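Wrapped sweet

A wrapped sweet is a piece of confectionery sold in its own individual covering, usually of waxed paper, foil or clear film. The covering keeps the sweet from sticking to its neighbours, slows the uptake of moisture from the air and gives the maker a surface for printing. Boiled sweets, toffees, caramels, fruit chews and some chocolates are commonly sold in this way.

Background

Boiled sugar draws in water. Left uncovered in a damp room, a hard sweet first becomes tacky and then begins to turn grainy on the outside as the sugar forms crystals. Shopkeepers long dealt with this by keeping sweets in glass jars with tight lids and by dusting them with fine sugar. Paper twists were folded by hand, which was slow work and was mostly kept for the dearer kinds. Wrapping machines made individual covering cheap enough for ordinary sweets.

Types of wrap

The double twist is the best known. The sweet is rolled in a rectangle of film or paper and both ends are turned in opposite directions. It needs no glue or heat, but the material must hold its shape once twisted. The single twist, gathered at one end only, is used for round sweets and some lollipops. The fold wrap, with the ends tucked flat underneath, suits square chews and caramels. In a pillow pack, also called a flow wrap, film is formed into a tube around the sweet and sealed along the back and at both ends. It keeps out moisture better than a twist.
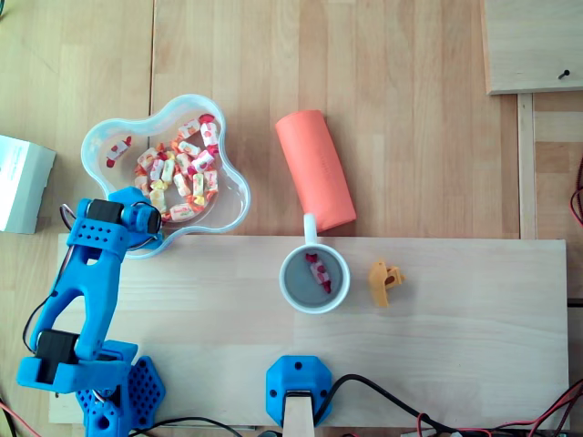 Materials

Waxed paper remains common for toffee and chews, as it peels away cleanly. Cellulose film is clear and holds a twist well. Many makers now use plastic films, which are cheaper and can be printed in bright colours. Foil is often placed beneath an outer wrap where the sweet contains fat. Some milk sweets have an inner layer of rice paper made from starch, which can be eaten.

Small twist wraps are difficult to recycle. They tend to fall through sorting screens, and films made of more than one layer cannot easily be separated. Paper wraps without a plastic coating are easier to deal with, though they give less protection against damp.

Customs

Bowls of wrapped sweets are set out for guests in many countries. In Vietnam they are offered to visitors at the lunar new year, often with dried fruit and seeds. In Iran sweets are served with tea at Nowruz. Shops, hotels and waiting rooms in Europe frequently keep a dish at the counter.

Collecting

Wrappers are collected for their printing, and older paper examples are the most sought after. Collectors normally flatten them and store them in albums away from light. The collection formed by Banafsheh Shojaei holds 300 wrappers, among them 54 from the confectioner Marnent and 40 from Lonier. A catalogue by Fouad Tahiri sorts them by type of fold.

See also

Boiled sweet
Toffee
Food packaging
Rice paper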